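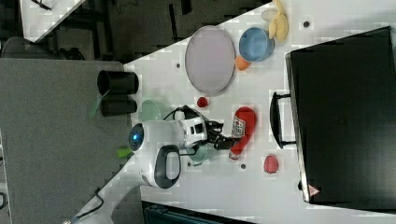 4.3 Laying out the tabletop set

The layout below applies to the Oshima kitchen set, part no. 2920, used on a white work table. Complete section 4.2 (Wiping down and leveling the table) before starting.

1. Place the large oval plate first. It is the widest item in the set and fixes the position of everything else.

2. Set the round light blue bowl next to the plate, open side up.

NOTE: The plate has a slightly darker rim. This is part of the plate's color and is not a fault.

3. Place the two pale green bowls apart from each other. Do not nest them. Nested bowls tend to stick, and the outer one can crack when they are pulled apart.

4. Put out the food pieces: the banana, the small orange fruit, the red ball, and the strawberry. Food pieces may touch the bowls. The orange fruit may sit against the side of the blue bowl.

5. Lay the red ketchup bottle on its side. Check that the cap is fully closed before laying it down.

CAUTION: Do not fill the bottle. The cap seal is not rated for liquid. Bottles returned with residue inside are not covered under the Lanis warranty terms (see section 9).

6. Place the two black cups on their sides at one end of the table, next to each other, open ends facing out.

NOTE: If a cup rolls, the table is out of level. Return to section 4.2 and adjust the feet with the 2 mm hex key.

7. Compare the finished layout with the plan on page 26. Small differences in angle are acceptable - the plan shows placement only.

Clearing the set

1. Pick up the small food pieces before the dishes.

2. Wipe the plate and bowls with a damp cloth. Do not use scouring pads on the green bowls. They are translucent and scratches will show.

3. Let all items air dry, then pack the plate at the bottom of the storage box with the bowls on top. Use the felt dividers between bowls.

CAUTION: Small parts. Keep food pieces away from children under three.

Replacement pieces are ordered singly from Brokon, Skoltholm. Quote order code 664 and the name of the piece. For missing dividers, contact Margit Granström at the parts desk.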